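Reading and Writing Across the Curriculum
Week 3 handout: how to write instructions somebody can follow

Welcome back, everyone, and thank you for the lovely stack of recipe rewrites. I read them on the bus and got very hungry. This week we stay with procedures, and I'd like you to think about the person who is holding your page in one hand and has the other hand busy.

Start each step with the verb. "Loosen the screw" is kinder than "The screw should now be loosened," and it is shorter too. If there is a warning, put it before the step it belongs to - a reader who meets it afterward has already done the damage. Hyun-seo Kwon's pancake draft from last year is still my favorite case, and it's in the Fallbridge reader if you want a laugh.

Name each part once and then keep the name. If it's a bracket in step 3, please don't let it become a clamp in step 7. 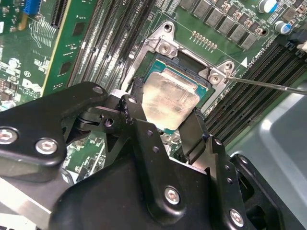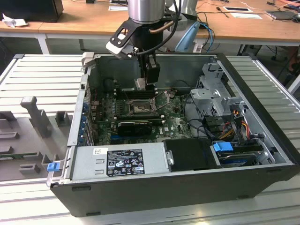 A processor socket with its CPU in it, and an open tower with the socket empty.
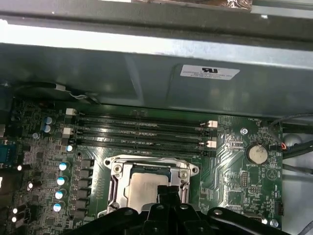 Now, about testing. Give your draft to a classmate and then sit on your hands, which is harder than it sounds! Don't explain or point. Write down every spot where they stop or go back a line, and fix those spots first. Tetteh Agbenyega has kindly offered to be a tester for anyone without a partner.

For next time: revise one procedure, at most 70 words a step, and bring both drafts along with your tester's notes. Handwritten notes are perfectly fine.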